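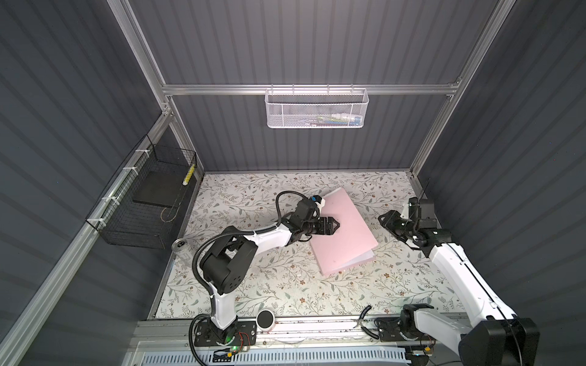
Figure 4. Hanging mesh storage: a shallow white basket on a crossbar and a black wire basket held to its rail with cable ties.

Home Issues Authors Search

4.2 Open baskets and the return of small items

The most exciting result of the Anau study came from the plainest question we asked: when people finish with a small item, do they put it back? We followed 184 shared craft rooms through one spring, and the storage each room used turned out to be a far better guide to the answer than its size, its age, or the number of people who used it. Rooms that relied mostly on see-through hanging storage (mesh or wire, as in Figure 4) had many more items back in place at the evening check than rooms that relied on drawers or lidded boxes. We had hoped for a difference, but we were delighted by how steady it was from one room to the next.

Members logged 1,809 returns during April. Of these, 336 went to the wrong container, and lidded boxes took more than their share of the errors. Labels helped less than we expected. In the Dela Peña rooms, every box had a printed label on the front, yet people still opened two or three lids before dropping a glue stick or a spool into whichever box was open last. With mesh, a glance was enough. Several members told us they had stopped reading labels altogether and simply looked for "more of the same thing."

Height mattered too, and in a way we find really interesting. Baskets hung at shoulder level were used well by nearly everyone, while those near the floor slowly filled with scraps. The Kultier rooms moved their low baskets up a rail halfway through the study, and the scraps were gone from the logs within two weeks. Boltar kept its baskets low and added a scrap bin beside the door, which worked almost as well and cost less effort.

There are limits. Very small things, such as beads and pins, fall through an open weave, and rooms that stored them in mesh had to line the bottom with card or felt. Dust was a complaint in woodworking rooms. Members who shared paper goods also preferred drawers, where sheets stay flat and clean. We would love to see a follow-up that mixes both kinds in the same room, with paper in drawers and hand tools in baskets, and lets members change the layout as they go. Jocelyn Sarmiento's sketches for such a room are in Appendix B, along with the blank return log.

Related items
Who tidies a shared room? Notes from the Anau diaries
Printed labels and picture labels compared
Drawer depth and lost scissors
Appendix B: room sketches and blank return log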